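# Notice to Residents of Hovland House

In July the Gumham Tenancy Board wrote to all residents of Hovland House concerning the late Mr. Ridwan Kwok of the fifth floor, who had left the building the sum of 2,000 dollars and a single condition. The money was to be spent on a supper, and every household was to attend.

The Board appointed Ms. Janelle Abella to carry out the bequest. Her first report noted that 90 invitations had been delivered by hand and that four had been returned. Three of these were errors of address. The fourth was from Mr. Jayson Dizon, who stated in writing that he had not spoken to Mr. Kwok since the matter of the stairwell piano and did not intend to eat at his expense.

Ms. Abella visited the Kwok apartment to prepare an inventory. The clothes had gone to a cousin in Bronard. The kitchen had been cleared.

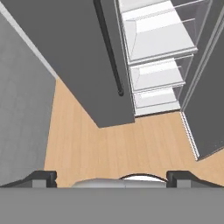 *The refrigerator, open, with its shelves bare.*

In a drawer she found a notebook in which Mr. Kwok had recorded, over many years, what each of his neighbors liked to eat. The entry for Mrs. Shiela Policarpio ran to two pages. The entry for Mr. Dizon read: "Plum cake. Will say he does not care for it."

The Board considered whether the notebook formed part of the estate. Mr. Ikhsan Nasution, for the Board, ruled that it did not, and that it might be used as a guide to the menu - provided that it was not read aloud.

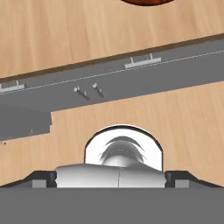 The supper was held in the courtyard at seven in the evening. Attendance was recorded at the gate. At 7:40 one name remained unmarked, and Ms. Abella, acting within the terms of the bequest, carried a plate up to the third floor and knocked.

Her final report to the Board is brief. It states that Mr. Dizon came to the door, that he looked at the plum cake for some time, and that he asked who had told her. She replied that she was not permitted to say. He then went to fetch his coat.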